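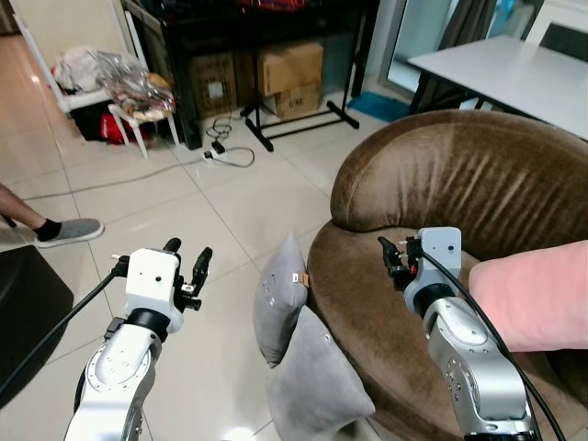 Comparing Two Finger Sets on a Two-Arm Robot
Student project report, 8/18/26

Our project compared two sets of gripper fingers, Vendix and Clilau, on a cushion task. Both fit the same gripper housing, so the arms and the controller stayed the same. The target was a round velvet armchair with two gray pillows and a pink one. Soft objects were the point of the test — a pillow gives way when it is pushed, and a grip that looks fine on a box can close on nothing but a fold of fabric.

Each set got 100 attempts. We logged finger opening, motor current and the result, and threw out any run where the controller (Macaraeg) dropped its connection.

The hardest spot was the gap between a pillow and the side of the chair. With the gripper coming in from the side, the fingers press into the fabric before they can close around it.
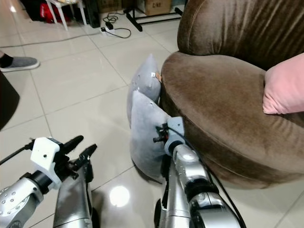 Did the finger set change how the arm had to approach a pillow?
Mostly in the angle. The Vendix fingers needed a flatter approach, while the Clilau set could come in steeper without bunching the cover.

Cable routing also cost us time. We retied the cable on the right arm in November and repeated the first block of runs afterward. Logs are in the Cutine folder, run 166 onward.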